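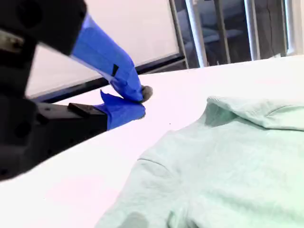
Indgate Walking and Social Club
Minutes of the October planning meeting

Present: Lucrezia D'Amico (chair), Adelmo Sanna, Unathi Mthembu, Lindiwe Rampersad (minutes)
Apologies: Lerato Maluleke, who is visiting her sister and sends her love to everyone

1. Welcome
Lucrezia opened the meeting at 4 and thanked us all for coming out in such miserable rain. The last minutes were read and agreed, once Adelmo's name had been spelled properly.

2. Fall outing
We had a long and very pleasant talk about where to go next. Unathi put in a good word for the river path at Drumico, which is flat nearly all the way and has plenty of benches for those of us who like to stop and chat. Adelmo was fond of the Hakari woods but agreed that the hill can be slippery once the leaves are down. Drumico it is, on a Monday, with everybody meeting by the footbridge. So far 13 members have put their names down, and friends are very welcome too!

3. Lunch
The Khumalo tea room can give us the back room if we order ahead. There will be soup, a sandwich and a slice of pie, and two people have asked for a meatless plate. Lindiwe will call them with the final list.

4. Money
The club account stands at $1,376. It was agreed to pay for coffee and tea on the day out of this, with members buying their own lunch as usual.

5. Other matters
Unathi still has a green umbrella left in her car after the summer picnic and would dearly like to give it back. Adelmo offered rides for up to four people from the library parking lot. Lerato had asked by phone about a holiday supper, and this was held over until she is back with us.

Meeting closed at 5:30, followed by Lucrezia's almond cake.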